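Most schools I visit still hand out a reading log in the first week. The child writes down the title and the number of minutes, a parent signs, and the sheet comes back on Friday. I signed them for years as a parent and collected them for longer as a teacher. I think we should stop.

The log measures minutes, and children learn quickly to produce minutes. When I taught fourth grade I had 22 students, and almost 22 of them read for exactly the required time every night. Some of those sheets were plainly filled in on the bus. I knew it, the parents knew it, and we all kept signing.

Mayuree Kaewmanee, who teaches third grade down the hall from my old room, dropped the log last April. She now gives the first ten minutes of the day to talk about reading, and anything with print on it counts – comics, game manuals, the back of a packet. 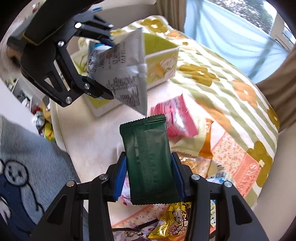 Small print on a snack pouch is still print.

Her students bring in odd things, and they argue about them. One boy who had never finished a chapter book spent a week on the rules of a board game called Fluvby and then explained them to the class. No log would have caught that.

The usual objection is that parents want something to sign. Some do. A short note home each month does that job better, and it can say what a child is reading and where he gets stuck. It takes the teacher more time than a stack of initials, I admit. I would take that time from the log itself, which has to be copied, collected, checked and chased.

Principals can help by not asking for the totals. Our school once put a figure of 314 hours on a hallway poster, and I could not tell you one book that was in it.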